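I have a small desk problem, and the problem is cans.

It started last July, when I moved my work things out of the spare bedroom and onto one dark gray stone-look tabletop against a red wall. I loved that wall. I'd painted it myself, with a rag and two shades of crimson from Siltesdale, and I figured a color that loud would keep me awake through invoices. What kept me awake was the snacks. A drink here, a little tin of something there, and before long my pens were living behind a can and my folders were living on a chair.

So this winter I gave myself 20 days and a budget of $202 to turn the thing back into a desk, with one rule – the snacks get to stay. I've tried the no-food-at-the-desk life (twice!) and all it does is move the crumbs to the hallway.

First job was paper. I'm a piler by nature, and piles are where paper goes to be forgotten, so everything had to stand up. I'd been eyeing a fancy file system by Dal Bello for ages, with the little brass label frames and everything, and then I looked at the price and bought plain tan plastic instead. A magazine holder with a grid of holes in it goes in the back corner. Cream and pale pink folders stand up beside it, and in front sits a low tray with small open sections for the bits and pieces. I like the corner for this because I can reach it but I can't dump things on it without meaning to.

The cans were harder. I really thought I wanted them in a row, labels out, like a shop shelf. I lasted one afternoon. Small cans don't want to be in a row, they want to be in a huddle, and every time I pulled the one I wanted from the back I had to redo the whole display. Now they just stand loosely together in the open part of the desk while I'm sorting, and I decide who goes where from there.

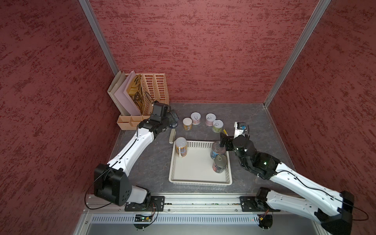 Cans should never be on a desk in the first place, according to a reader who wrote to me after my last column; hers live in a drawer, lying down, with the names written on the lids, and she hasn't knocked one over in 27 months. I have thought about this letter a lot. I even cleared a drawer! But I know myself, and food in a drawer is food I buy again because I forgot I had it. I need to see the pull tab.

What I did take from her was the lying down, for the big ones at least. A tall can standing up behind a small one is an accident waiting for your elbow. On its side, up against the organizer, it has something to lean on and it leaves your view of the papers alone. The little ones can stand, close together, over by the wall.

Then there are the packets. Oh, the packets. They slide, they slump, they hide under the mail. I put a white plastic basket with round holes along the sides at the near end of the desk, and that's where a snack goes now if it comes in a bag. I looked at wire ones from Flilska first and they were gorgeous, but a bag corner pokes right through wire, and the holes in this one are small enough to behave. It also wipes clean in about two seconds, which matters if you eat the way I do.

Last thing, and the cheapest: a bag clip. Mine is a pale sage green and I leave it out in the middle of the table on purpose. Put away, it never gets used. Out in the open, I see it every time I reach for the yellow marker, and the chips get closed. 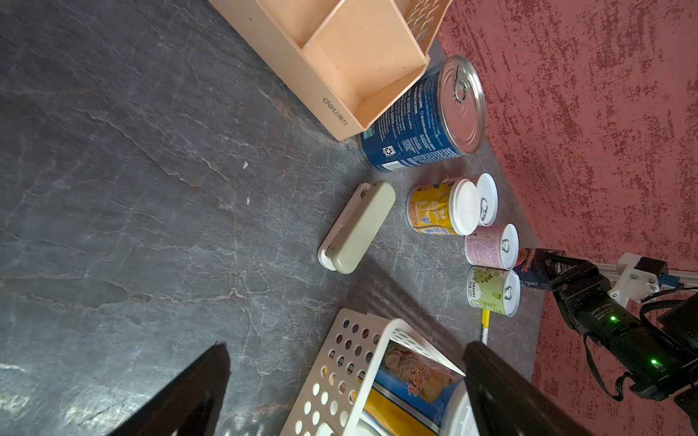 ## What I'd spend money on, and what I wouldn't

Buy the file holder. Get one that's heavy enough to stay put when there's only one folder in it. Buy two baskets if you share the desk, because sharing a snack basket is how arguments start.

Skip the matching sets. I priced out the whole Cloltetti desktop range one evening, just to torture myself, and it would have eaten my entire budget before I got to anything that holds a bag of chips. My pieces are tan and peach and white, and against all that red they look perfectly happy together.

I'm still working on the pens. The tray has room for them, and they still wander off toward the snacks by lunchtime.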